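# Waxing a wooden floor without falling out with it

You will need a tin of paste wax, a pile of old cotton rags, a broom, and a free day you had hoped to spend on something else. I did our back room in June and have only now stopped finding wax on the door handles.

## Before you open the tin

Clear the room. Sweep, then vacuum, then sweep again, as whatever you miss will be sealed in for your grandchildren to admire. Wipe the boards with a well-wrung cloth and leave them overnight.

Try the wax on a hidden patch first. Mine went the colour of strong tea, and I was glad to learn this behind the bookcase.

## Putting it on

1. Start in the corner furthest from the door. Malathi Kandasamy started by the door and had to leave through a window.
2. Take up a walnut-sized lump in a folded rag and rub it along the grain.
3. Work 3 boards at a time, right to the end, before moving on.
4. Leave it until it looks dull.
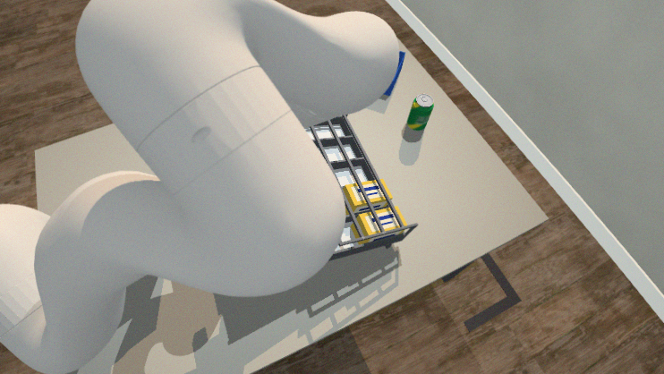

Buffing is the part where your knees file a complaint. Use a clean rag, go with the grain, and change the rag as soon as it drags. Anything that lives on the floor needs thinking about as well. A pale square table on brown planks, like the one here, will show up every smear of wax your sleeve carries to it, so keep it out of the room until the buffing is finished – and lift it back in, don't push.

## Second coat

Wait 6 hours, then do it all again, thinner. A 500 g tin did our room twice with a scrape left over, which I used on a chopping board stand that hadn't asked for it.

Stay off in socks for 5 days. Bare feet are fine, if cold.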